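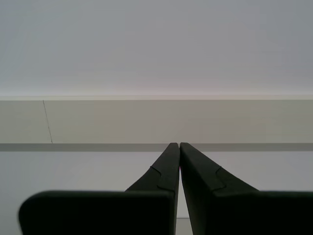

Cabinet door gaps, a thread. The space between two doors is called a reveal, and it gets noticed before the wood, the paint or the handles do. The eye is good at comparing narrow spaces and bad at comparing wide ones. Look at the two dark fingers in the picture: they mirror each other, and the thing you end up checking is the slim gap between the tips. A pair of doors gets read the same way.

On frameless cabinets I set the reveal at 2 mm. Tighter than that and painted edges start to touch in August. Wider and the dark interior shows through as a line, which draws attention to any taper.

Taper is the real problem. A gap that is slightly too wide from top to bottom looks like a choice. A gap that closes toward the bottom looks like a mistake, even when the difference is small enough that you need feeler gauges to measure it.

Before touching a hinge screw, check the box. If the cabinet is racked, the opening is a parallelogram and the doors are rectangles. You can adjust hinges all afternoon and only move the error from one edge to another.

Measure both diagonals of the opening, corner to corner. If they match, the box is square. If they don't, loosen the wall screws and shim under the low corner until they do. Retighten, then measure again. Wall screws pull cabinets into hollows in the wall.

Babita Prajapati taught me to do this with the doors off. I had been doing it with them on, for years, and the weight was twisting the uprights on the taller units while I measured.

Now hinges. Most concealed hinges have three adjustments: side to side, in and out, up and down. Read the sheet that came with yours, as the screws are not in the same place on every make.

Order matters. Up and down first, so the top edges line up. In and out second, so the door closes flat against the box. Side to side last. Side to side is the one that changes the reveal, and both of the others will disturb it if you do them afterward.

To fix taper, adjust only one hinge. If the gap is wide at the top, move the top hinge and leave the bottom one alone. Moving both shifts the whole door and keeps the taper exactly as it was.

Quarter turns. Close the door, look, open, turn again. Use a hand screwdriver with a good tip. A cordless driver will strip the side adjustment on cheap hinges.

For a row, start at the end that is most visible from the doorway and work away from it. The Salazar kitchen has 5 doors in a run, and I started at the wall end. All the leftover error collected at the open end, next to the table. I redid it the following morning.

Spacers help during the first hang. I use strips of plastic laminate, doubled if needed. Playing cards work but compress. Folded paper is worse.

Question from the replies: do door bumpers affect the gap? Not the width, no. They do affect how flat the door sits. A missing bumper on one corner makes the reveal look tapered from an angle when it measures fine. Check bumpers before you adjust anything.

Second question, from someone with a Lunddale base unit: middle hinge on a tall door. Back it off so it carries nothing, set the top and bottom, then bring the middle one in until it just stops the door from bowing. If you set it first, the door pivots around it.

Inset doors are a different job. The reveal runs on all four sides and there is no overlap to hide anything, so the box has to be right and the door usually needs a plane. I'll do a separate thread when the Oleleck sideboard is done — it has 17 inset fronts, drawers included, and I have fitted the easy ones.

Last item: recheck after a few weeks of use. Screws settle, particularly in particleboard. If a hinge screw spins without biting, glue a hardwood plug into the hole, let it cure overnight and redrill. A longer screw tends to come out through the face.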